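4.2 Where production design appears in negative reviews

The previous section dealt with verdict sentences, meaning sentences in which a reviewer states whether a film succeeds or fails as a whole. This section deals with remarks on production design: sets, costumes, props and color. We take these separately because earlier coding schemes placed them under "visuals" along with camera work and editing, and that grouping hides a difference in position. Remarks on camera work occur throughout a review. Remarks on production design cluster in the paragraph just before the verdict, where they often serve as a concession ("the rooms look lovely, but").

The material is the set of 472 negative reviews drawn from the Furkura archive. Only reviews of feature-length fiction films were kept. Very short posts were dropped, as they rarely contain more than the verdict itself; the cutoff was set at around 200 words. Reviews that had been posted twice under different user names were merged, and the earlier version was kept. 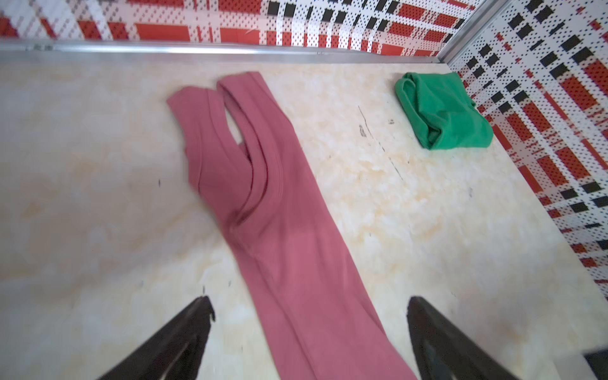

Woltemberg, September 9, 2020

Coding was done in Ding, which stores each remark as a span of text with a start point, an end point and one label. Spans may not overlap. The rule causes some loss, since a sentence such as "her coat matches the curtains in every shot" is a remark on costume and on set at once. Coders were told to label such spans by grammatical subject, so that the example counts as costume. A trial with overlapping spans was abandoned because agreement on span length fell while agreement on labels did not improve.

The label set has five values: set, costume, prop, color and pattern. Three coders worked on all the reviews independently and met only after the full set was finished. Disagreements were settled by majority. Where all the coders chose different labels, the span was left out of the position analysis but kept in the counts of total remarks.

Position was measured as the distance from the start of a span to the first verdict sentence, in sentences. Reviews that open with the verdict are a problem for this measure. Many reviewers give their judgment in the first line and then repeat it at the end, and for these the first verdict sentence is a poor anchor. We used the last one instead, and report both versions in the appendix. The choice shifts the overall distribution slightly but leaves the order of the labels unchanged.

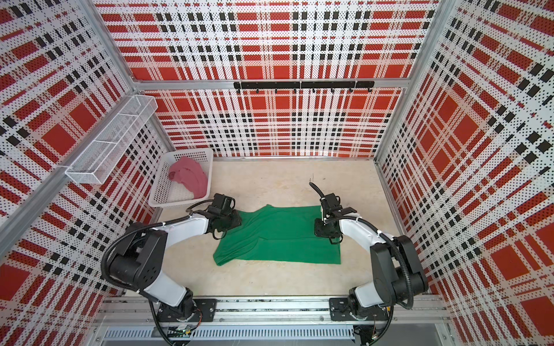
Pattern was the label on which coders disagreed most often, usually with color as the other choice. Reviewers seldom use the word "pattern". They write that a wall is "busy" or "loud", and the coder must decide whether hue or arrangement is meant. The guidelines therefore tie the label to surfaces that a reader could draw without colored pencils. A plaid of red blocks and white bands, as on the panels in Figure 3, is coded as pattern even if the reviewer mentions only the red, provided that the bands or blocks are named somewhere in the same review. Texture, such as the grid of small holes in the same panels, has no label of its own and was coded as set. A later version of the scheme should probably separate the two – the present one makes stippled surfaces and plain ones look alike in the data.

The Lindodum reviews form a small subset and behave differently. They were written for a festival bulletin under an editor, and concessions in them come early, often in the same sentence as the plot summary. Design remarks in this subset are also longer and more likely to name a department or a crew role. We read this as house style. The subset was kept in the main analysis after a check showed that removing it did not alter the ranking of labels by distance.

Costume remarks lie closest to the verdict, followed by set and color. Props are spread more evenly, largely because reviewers mention them when retelling the plot and not as objects of judgment. Section 4.3 takes up the wording of the concessions themselves, and in particular the use of "at least" before a design term.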